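What I'm Spending on Grippers (and Everything Else) This Year

Budget season, again. I said last time I'd post the real numbers, so get a drink and settle in.

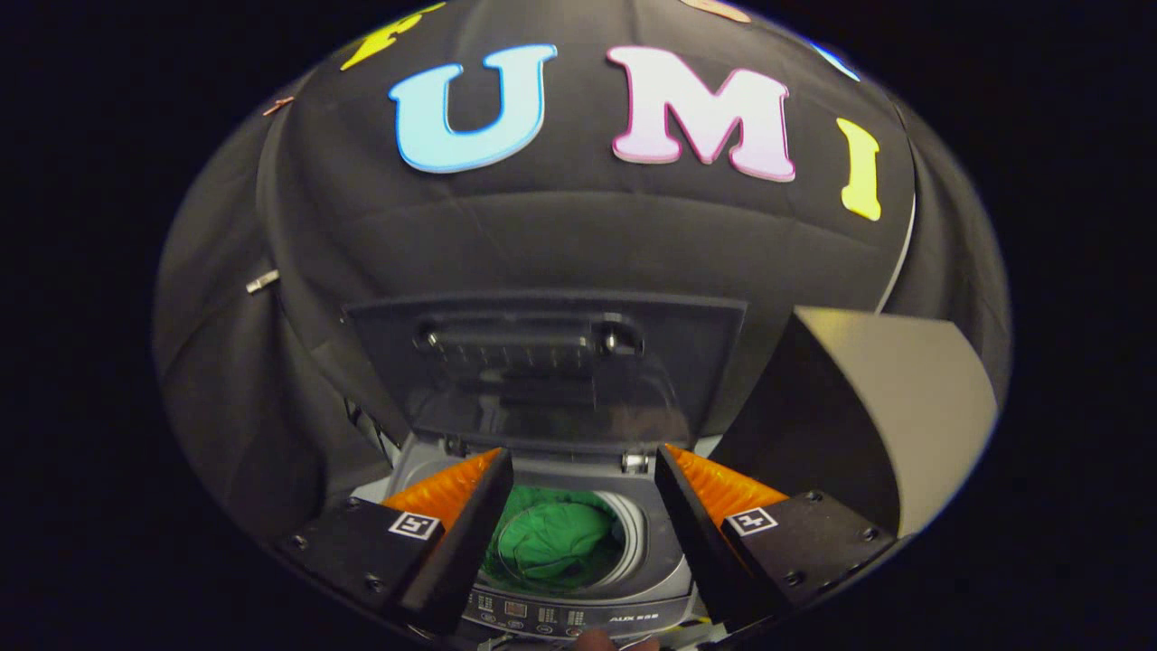 Posted by the author of Flodden Workshop Notes
January 5, 2020

So the laundry project is getting its own budget this year, which is a first! Up to now I've paid for everything out of whatever was left at the end of the month, and you can guess how well that went. I'd buy two nice motors in April and then have nothing for screws.

The total I've set aside is 3164 dollars. It's a strange number, I know. It's what came out when I added up the savings jar, the old lathe I sold and the refund from Pletine (they finally took back the arm base with the bent plate -- took them long enough).

The biggest question was whether to buy a second hand-held gripper or put the money toward an arm. I went back and forth on this for weeks. An arm is exciting! An arm is what people want to see when they come over. But the quote I got from Irnel for the smallest one would have eaten nearly the whole pot, and that was before shipping, a mount and a power supply. Then I'd have an arm and nothing to put on the end of it.

A second gripper is dull by comparison, but I know exactly what I'd do with it. Mine has the black finger housings with the orange ridged pads on the inside, and reaching down into a top-loader for a wad of green clothes is the sort of job I bought it for. With two of them I could work on folding and sorting, which you really can't do one-handed. I've tried it on a towel. Don't.

So, the second gripper wins, and the arm waits.

Next line: pads. I'm putting in for 15 spare pairs, which sounds like a lot until you price them one at a time and see what the postage does to you. Lo sells them in bags and the bag price is much better. I'm also ordering printed markers for the finger sides, 50 to a sheet, and one sheet ought to last me the year unless I get careless with the glue again.

Then the boring stuff. Storage was the one I got most wrong last year, I filled two drives by summer and ended up deleting things I wanted. This time I've got 71 dollars a month down for drives and backup, and I'm treating it like rent. Cables, clips and fabric all go under one heading called "bits." I used to list them separately and gave up by the second page.

The washing machine is not in the budget, before anyone asks. I already have the AUX and it fits where I need it. A front-loader would be good to have later on (completely different reach, and you're coming at the drum sideways) but they're heavy and I'd have to move the bench. Maybe I'll look at used ones. If you're getting rid of one within driving distance, write to me.

I've left almost a tenth of the total with no name on it. My spreadsheet hates that, there's a red cell now. But last year a connector snapped in the middle of a good week and I lost days waiting until I could pay for a new one, so the red cell stays.

Gripper order goes in first, then the pads. I'll post what shipping came to once I have the invoice.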